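Tuesday, late

Spent the morning at Harna with Yolandi, going through the simulated house again. She wants an answer by the end of August on whether the Kuusk software can tidy a room without somebody stepping in. I said I would write down what I saw each day and leave the opinions for later.

We started by the sofa. The job is to put the cushions straight, which I do at home in a few seconds and never think about.

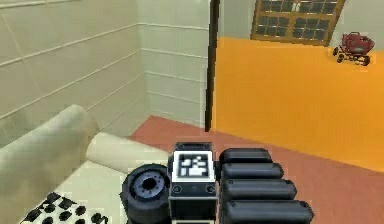
By the sofa, spotted cushion and bolster still to do.

We gave it 20 tries. It managed 8 that I would accept from a person. In most of the others it got hold of a cushion and then set it down at an odd angle, and twice it stopped altogether. Sarmīte thinks soft things are the worst case because they change shape as you pick them up. She ran the same sort of trial at Volldale last year and gave up on pillowcases.

After lunch we looked at the table. There is a bowl on it, a very small orange stick, and a black baseball bat leaning on the back edge. I expect the bowl to be easy. The stick worries me, and I have no idea yet what we should count as tidy for the bat. 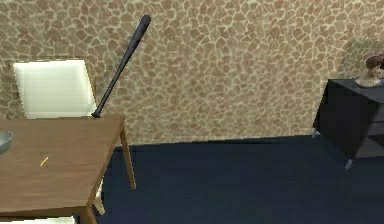
Wednesday

Bus late, in by some 19 minutes past nine. Table trials first, bowl only. Must ring Trillodeo about the licence before they close.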